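3.3 Surface appearance and placement of the boards

The boards in the Joltcombe set were bought as ordinary kitchen goods and had no finish specification from the seller. Wood tone and grain therefore had to be recorded by eye. Of the 161 entries in the Findorar register, most describe boards with some visible banding, and the wording used for it varied a good deal between the early and later entries. "Striped," "streaked," and "two-tone" were all in use before the terms were fixed in June of the previous year. Older entries were left as written, and the current term was added in a second column.

Three terms are now used for the face of a board: even, faintly banded, and banded. A board is entered as banded when darker stripes can be told apart from the pale ground without changing the light or the viewing position. Knots, scratches, and stains are entered separately and do not affect the term chosen. The front edge is also described, as it often looks lighter or darker than the face and was a common source of disagreement in the first round of entries.

Boards are laid flat, with the grain running from left to right as seen by the viewer. The supporting table should remain visible on at least three sides, so that the outline of the board can be followed along its edges. A board seen at an angle appears narrower at the far side - this is left uncorrected in the register, and length and width are taken from the board itself. The Ursu sheets, which were filled in at a different bench, follow the same order of entries but leave out the front edge.

Figure 6 shows a banded face. Its stripes differ only slightly in tone, and the stronger of them lie toward the far side. Boards of this kind were the hardest to enter consistently under the earlier wording.

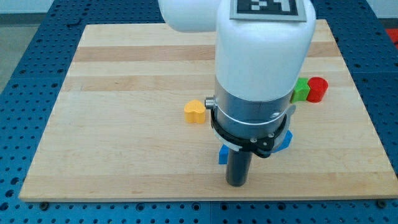

Joltcombe, 06/05/2023

Figure 6. Light-colored wooden board on the blue perforated table. Horizontal grain in pale cream and honey tan, with a darker band across the upper third and a second tan band a little below it. The front edge shows as a thin, lighter strip.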